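Tillumix Portfolio Tracker Review: Good on Dividends, Slow on Filings

By Giuliana Palomino
Thursday, October 15, 2026

I have kept my own stock records in a spreadsheet for years. It works until a company splits its shares or pays a dividend in stock, and then I lose a Saturday fixing formulas. In June I moved everything over to Tillumix, a paid tracker for people who hold individual stocks and want to follow what the big funds are doing in the same names. I have used it most days since then.

I paid for the annual plan myself, at $267. The monthly plan adds up to $318 over a year, so the discount is worth taking if you already know you want it. There is a free tier, but it stops at ten holdings and leaves out the filings page.

Getting started

Import took most of an evening. Tillumix reads the standard export file from most brokers, and mine loaded 739 transactions on the first try. Two of them came in wrong. One was a spinoff that showed up as a plain sale, and the other was a reinvested dividend with no share count. Both were flagged in yellow, and both could be fixed by hand from the same page.

My second account is at Steyn, a smaller broker, and that one did not go as well. The dates came in with the day and month swapped. I had to edit the file and load it again. Support answered my email the next morning. The reply came from Eun-seong Ko, who sent a template that fixed the problem. I would have liked to find that template in the help pages.

Cost basis and dividends

Cost basis is the strongest part of the product. You can pick first in, first out, or assign specific lots, and you can switch between them to see what a sale would do to your tax bill before you place it. I checked the numbers against my year-end statements for four positions and they matched to the penny.
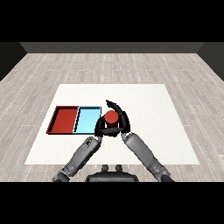
Simulated room with a white mat and trays on a plank floor.

The dividend calendar lists the ex-date, the record date and the pay date on one line. Changes to a payout show up within a day. Yield is given both on the current price and on what you paid, and you can hide either one. Foreign withholding is broken out in its own column, a thing my spreadsheet never did well.

Fund filings

This is the page I bought it for, and it is the weaker half. Tillumix pulls the quarterly holdings reports that large managers have to file, then shows who added to a stock and who cut back. The layout is clear. You get shares held, the change from last quarter and the percentage of the fund.

The trouble is speed. In August, when the second-quarter reports came in, new filings took three or four days to show up. Bestby, the tracker I used on a trial last year, usually had them the same afternoon. These reports are already up to 45 days old when they are filed, so a few more days may not matter to a long-term holder. It bothered me all the same.

Amended filings are also handled badly. When a fund corrected its report, I saw both versions in the list with no note about which one was current.

Alerts

Alerts are limited to 300 a month on my plan. I have never come close, but Thandeka Naidoo, who follows small medical suppliers and has a much longer watch list than mine, ran out before the end of earnings season. You can set them on price, volume, insider sales and payout changes – and they arrive by email or on the phone. Mine have been on time.

Compared with the others

Bestby is faster on filings and weaker on lots. Purnel is cheaper and has better charts, but it does not handle spinoffs at all, and I own three companies that have done one.

Verdict

If you mostly need clean records for tax time, Tillumix is worth the annual price. If you want fund filings the day they land, look at Bestby first. I plan to renew next June, and I will update this review if the filings page gets faster.

Pros: accurate cost basis, good dividend calendar, quick support
Cons: slow filings, duplicate amended reports, alert cap
Rating: 3.5 out of 5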